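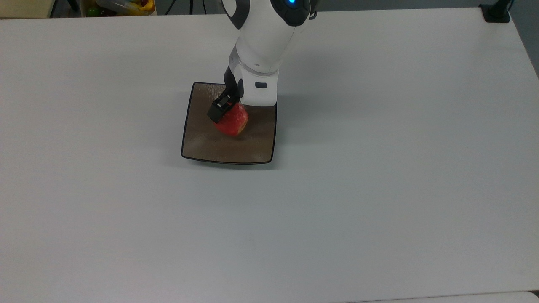 Free apples back on the table at Funthorpe library
News
March 10, 2023

The free fruit table at Funthorpe library is to carry on into the summer, after a trial over the winter proved more popular than the library had planned for.

Visitors took 161 apples in the last full week of the trial, up from 34 in the first. Most went between the end of the school day and closing time.

The apples come from Farah, the greengrocer on Cidley Road, which sets aside fruit too small to sell in its trays and bags. The library collects a crate before opening and washes the fruit in the staff kitchen. Any that are bruised go to the allotment society for compost.

Red apples have gone fastest. Green cooking apples were offered for a fortnight in the new year and most were still there at the end of it, so they will not be ordered again.

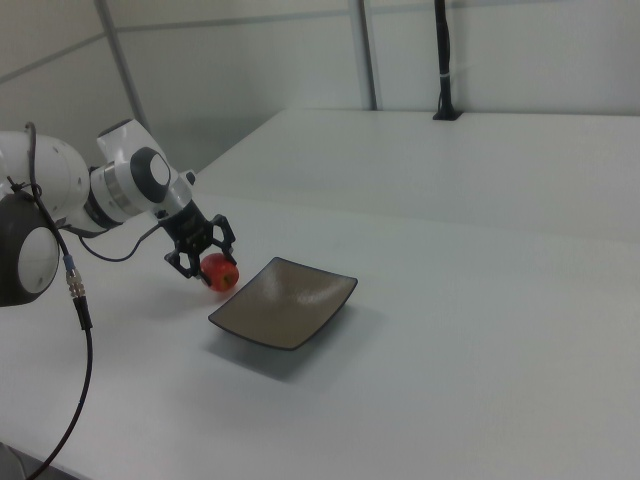 The square dishes with the dark rim were chosen over the deep bowls used at first. Fruit at the bottom of a bowl was often missed and went soft, and the bowls were awkward to clean. A shallow dish holds fewer apples and has to be topped up more often, but staff say less is thrown away.

The table will stay white and uncovered so that it can be wiped down between sessions. A cloth was tried and dropped after the first week.

The Okenari Fund has agreed to pay 90 pounds a month towards the fruit for a further 6 months, starting in April. Pears may be added in the autumn if the money allows.

There is no need to be a library member to take an apple. Visitors are asked to take one each and to eat it away from the computers and the local history shelves. Cores can go in the brown bin by the side door.

The library is closed on Sundays and bank holidays.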